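How to Prepare and Submit Your Nursing Assistant Portfolio

Levchenko College of Care, Student Guidance Pages

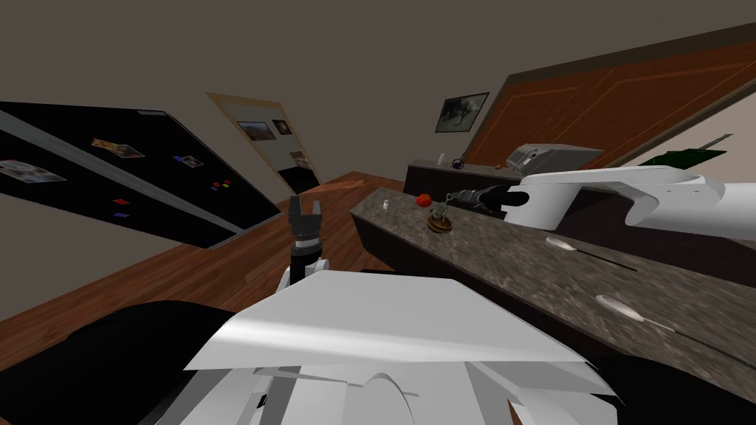 A white robot with two arms beside a speckled granite countertop.

This page explains how students in the Certificate in Elder Care and the Diploma in Nursing Support assemble their placement portfolio and submit it for assessment. It applies to students placed at Grorkham, Uvine and Didton. Students on the bridging program should follow the separate instructions issued by their program office.

The portfolio is a record of your supervised practice. Assessors use it to confirm that you have completed the required hours and that your supervisor has observed you performing each skill on the skills list. It is not graded for writing style, but entries must be legible and complete.

Before you begin

You will need:

Your student number and placement code
The current skills list, containing 40 skills
Your signed hours sheets
The name and registration number of each supervisor who signed an entry
A copy of the resident privacy policy for your placement site

If your hours sheets are held at the placement site, ask the site office for copies before your final shift. Sites may take up to 11 working days to release records after a placement has ended.

Step 1: Check your hours

Diploma students must complete 1,177 supervised hours. Certificate students must complete 1,000. Add the totals from each signed sheet and enter the result on the cover form. Meal breaks, travel and orientation sessions held on campus do not count toward the total. Overnight shifts are counted in full, provided a registered nurse was on duty in the same building.

If your total falls short, do not submit the portfolio. Contact the placement office to arrange additional shifts. Submissions with insufficient hours are returned without assessment.

Step 2: Complete the skills list

Each skill requires a date, a short description of the task and a supervisor's signature. Two or three sentences are normally enough for the description. State what the resident needed, what you did and how you recorded it in the care notes.

Skills in the sections on mobility, hydration and mouth care must be observed on at least two separate shifts. Skills in the palliative care section may be observed once. A student who has not had the opportunity to assist with end-of-life care during placement may complete that section in the campus practice room, with the approval of the course coordinator.

Do not sign on behalf of a supervisor or leave an entry to be signed later. Unsigned entries are treated as not completed.

Step 3: Remove identifying information

Residents and their families must not be identifiable from anything in the portfolio. Replace names with a single letter that is not the person's initial. Remove room numbers, dates of birth and the names of relatives. Ages should be given by decade, for example "a woman in her eighties."

Photographs of residents are not accepted under any circumstances, including those taken with the family's consent. Copies of care plans, medication charts and handover sheets must also be left out.

Step 4: Write the reflective statements

Diploma students submit four reflective statements and Certificate students submit two. Each should concern one event from your placement. Describe the event briefly, then explain what you learned from it and what you would do differently. Students often choose a situation in which communication was difficult, such as supporting a resident with dementia who declined a meal or a wash.

If writing about an event is distressing, you may choose another. Student Support is available by appointment at each site.

Step 5: Submit

Arrange the documents in this order: cover form, hours sheets, skills list, reflective statements. Save them as one file, using your student number as the file name, and upload it through the student portal before 5:00 p.m. on the closing day for your intake. The May intake has a single closing day for all three sites.

Paper portfolios are accepted at the Didton office only. Keep a full copy, as paper submissions are not returned.

After submission

You will receive a receipt by email. If an assessor requires further evidence, you will be told which entries are affected and given one opportunity to resubmit them. Students who disagree with an outcome may request a review using the form on the Assessment Appeals page.

Extension requests must reach the placement office before the closing day and should include supporting documents where these are available.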